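Zakden Two-Arm Bench – Set-up Guide
Section 4: First scene, camera views and the tray exercise

Prepared by Anouk Dierckx, Itent
Last revised 20th November

4.1 Before you begin

This section is for the person who has finished the installation in Section 3 and can open the Zakden main window without an error message. You do not need the physical bench for it. All the steps are done in the simulated bench, and they are the same if you have bought the software licence only or the full kit with the arms.

Please have the following ready:

– your licence file, copied to the licence folder
– the scene package named Carrasco, which comes with every licence
– 21 gigabytes of free disk space, if you wish to keep the recordings
– a mouse with a wheel. A touch pad will work, but to turn the overview with it is slow.

If you are updating from an older version, export your own scenes first. The update does not delete them but it moves them to a different folder, and several customers have written to us believing that their work was lost.

4.2 Opening the scene

1. Start Zakden and wait until the status line at the bottom left says Ready.

2. Choose File, then Open scene package, and select Carrasco. The first opening takes longer than the later ones. On our office computer in Gremholm it needs 127 seconds, and after that the files are stored and it opens much faster.

3. Choose the scene Tray and small objects from the list.

4. Press Reset once. Both arms go to the home position. The objects are placed on the table according to the layout number in the right panel.

5. Check the layout number. For this guide, please use layout 966. You may of course use another one, but then the objects will stand in other places and the hints below will not fit.

6. Save the scene under a name of your own with File, Save as. The original in the package is write protected.

Note: The simulated arms obey the same joint limits as the real ones. If you ask for a position that is outside of the limits, the arm stops at the limit and the panel shows a yellow triangle. This is normal behaviour and you do not need to restart.

4.3 Choosing the camera views

Three views are delivered with the scene: Overview, Wrist Left and Wrist Right. You can show one of them in the full window, or all three side by side. The wrist views move together with their gripper. The overview stands still unless you turn it.

1. Open the panel Views on the right side.

2. Tick the box for each view you want to see. The order of ticking is also the order on the screen, from left to right.

3. For each wrist view, press Centre. The view is then set to the factory angle.

4. Move the gripper a little up and down with the arrow keys and look at whether the fingers stay at the same place in the wrist view. They should stay, because the camera is fixed to the wrist. If they drift, the view is attached to the wrong link, see 4.7.
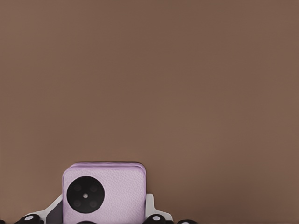

5. When you are satisfied with the angles, press Lock views. A locked view cannot be turned by accident during a recording. We recommend this strongly. In our own tests the most frequent reason for a useless recording was a view which somebody had turned in the middle without noticing.

6. Choose the picture rate. The standard setting is suitable for most computers. If the window becomes slow, reduce the rate of the overview first and leave the wrist views as they are.

Caution: Do not change the picture rate while a recording is running. The program permits it, but the file will then have two different rates in it, and the replay tool can not handle this at present. A correction is planned for the December update.

4.4 Which arm is which

The names left and right are given from the point of view of the robot, as if it were a person sitting at the table with the two bases at its shoulders. The overview looks at the robot from the front. The robot's right arm is therefore on the left side of your screen, and the left arm on the right side.

This is the matter we are asked about most. If you prefer to have it the other way, you can turn the overview by half a turn with the key V. The names of the arms do not change, only your side of looking.

To check that you control the arm you think you control:

1. Select Right arm in the panel Control.

2. Press the key G to close the gripper and again to open it.

3. See which gripper moves in the overview.

4. Repeat with Left arm.

Please do this check each time you connect a new hand controller. The program remembers the assignment by the connection port. When you put the controller in another port, the arms can be exchanged.

4.5 The tray exercise

The aim is to take the tray by its rim with one arm, move it a short way on the table, and leave the small objects where they are. It is a good first exercise: the tray is large and light, and the rim gives the fingers something to hold. The other arm has nothing to do here except to stay out of the way.

1. Select Right arm.

2. Drive the gripper above the corner of the tray that is nearest to the arm. Keep it well above the rim for now.

3. Open the gripper fully.

4. Turn the wrist until one finger is inside the rim and the other one outside, seen from above. Use the wrist view for this and not the overview. From the overview the distance is difficult to judge.

5. Go down slowly with the key Page Down. One press is 2 millimetres in the fine mode. The fine mode is switched with F.

6. Close the gripper. The force bar in the panel should rise to the green part and stop there.
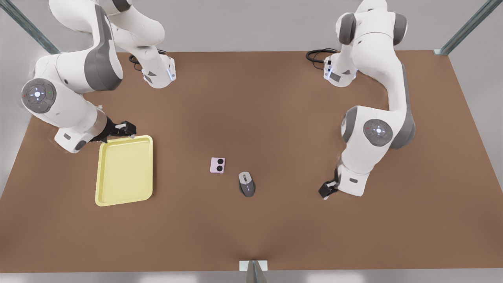
Render: Pirjo Hämäläinen / Itent

At this point both grippers are visible in the overview. The right one is at the corner of the yellow tray, the left one is empty and points down at the table beside the computer mouse. Leave the left one there. If it is nearer to the mouse than you like, raise it before you continue, with Left arm selected, and then change back.

7. Pull the tray a small distance away from the objects. Do not lift it. When only one corner is held, the opposite corner hangs down and the tray turns in the fingers.

8. Open the gripper and raise it straight up. If you raise it at an angle the tray will come along with the inner finger.

9. Press Reset and do the exercise again from step 1, until you can do it without looking at this page.

Note: The force bar shows a calculated force. With the physical bench the value comes from the motor current and is less even. Do not transfer a force setting from the simulation to the real arms without a test on a soft object first.

Caution: If you have the full kit and the bench is switched on, make sure that the selector in the top bar is at Simulation and not at Mirror. In Mirror mode the real arms follow everything that you do on the screen, also the Reset. Keep hands and cables outside of the enclosure at all times when Mirror is active.

4.6 Checking the gripper opening

The opening should be checked once after the installation and again after every update. For this the fingers must be free, and they must be over a plain part of the table.

1. Press Reset.

2. Select the arm you want to check.

3. Raise the gripper and drive it to a place where no object is below. In the wrist view you should see table surface between the fingers and nothing else.

4. Open the gripper fully with G.

5. Compare the tips. They should look level with each other in the view. 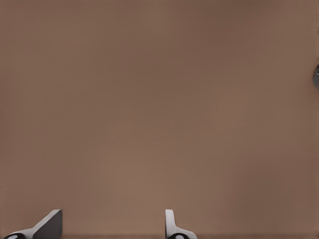 Fig. 4-3. Wrist view, fingers apart, no object held.

6. Press Check opening. The program closes and opens the gripper three times and writes the result in the log.

7. If the result is Pass, nothing more is to be done. If it is Fail, press Restore gripper values and repeat the check. When it fails a second time, send us the log.

It is not an error when the two fingers have different shapes in the wrist view. The angle of the camera lets you see more of the inner face of one finger than of the other. Judge only the height of the tips and the movement.

4.7 If something is not as described

The wrist view shows only table and no fingers.
The view angle was changed before it was locked. Press Unlock views, then Centre, then Lock views.

The fingers drift in the wrist view when the arm moves.
Open Views, Advanced, and look at the field Attached to. It must be the last link of the same arm. Choose it from the list and press Apply.

The objects fall through the table after Reset.
This happened in earlier versions when the scene was opened from a network folder. Copy the scene to the local disk.

The arm does not react at all.
Look if the yellow triangle is shown. If yes, drive the arm back in the other direction. If no, check that the correct arm is selected – the panel goes back to Left arm after each Reset, which we would like to improve.

The sound of the motors is missing.
There is no sound in the simulation.

4.8 Saving and sending a recording

1. Stop the recording with the red button. Do not close the window before the status line says Saved.

2. Open Recordings and select the file.

3. Choose Pack. The three views, the joint values and the log are put into one file. Packing takes a while with recordings of more than 21 minutes.

4. If you are sending the file to our support, write the layout number and the name of the exercise in the comment field. Questions on the camera views are answered by Pirjo Hämäläinen, and all other questions on this section by Anouk Dierckx. Both can be reached through the form under Help, Contact Itent.

Continue with Section 5, Teaching with the hand controller.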